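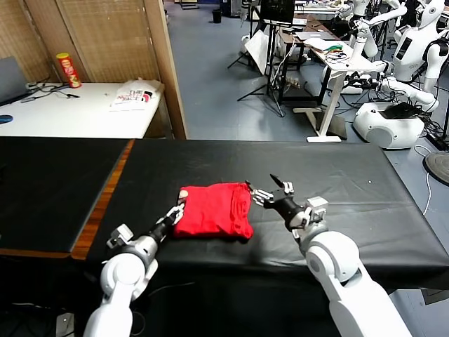
The long way round at Tunach

Jul 26, 2024

Endurance racing on small bikes has a loyal following, and most of it seems to turn up at Tunach in July. The circuit sits in a shallow valley with a creek on one side and a gravel road on the other. It has 3 long straights, a lot of slow corners and a surface that was last redone when the pit wall was moved. Riders complain about the bumps at the bottom of the hill every year and come back anyway.

The race is run over 124 laps. Teams may use up to three riders, and most do, changing over when the bike comes in for fuel. The class is limited to single-cylinder machines on treaded tyres, which keeps the cost down and makes the field fairly even. A well-ridden bike with a tired engine can still finish near the front.

Drevum Racing won last year and started from pole again. Their bike led the opening stint by a few seconds, with the Michalík entry close behind and the Nesora bike third. The first fuel stops changed little. The second round was another matter. Drevum had trouble with a filler cap and lost most of a lap, and Michalík took over the lead.

From there it was a question of fuel. Michalík had been running a richer setting to make up for a lack of top speed, and the crew knew they would need one more stop than Nesora. They pushed hard through the middle of the race to build a gap. It reached 60 seconds at one point, but traffic took a good part of it back.

Nesora rode the last stint at an even pace, short-shifting down the back straight and leaving the kerbs alone. When Michalík made its final stop, the Nesora bike went past on the main straight and stayed there. Drevum recovered to third, one lap down.

Paid attendance was 3253, a good figure for a track with a single grandstand. Most people watched from the grass bank above the hairpin, where there's shade after lunch and the canteen is a short walk away. Camping stays open until Sunday night.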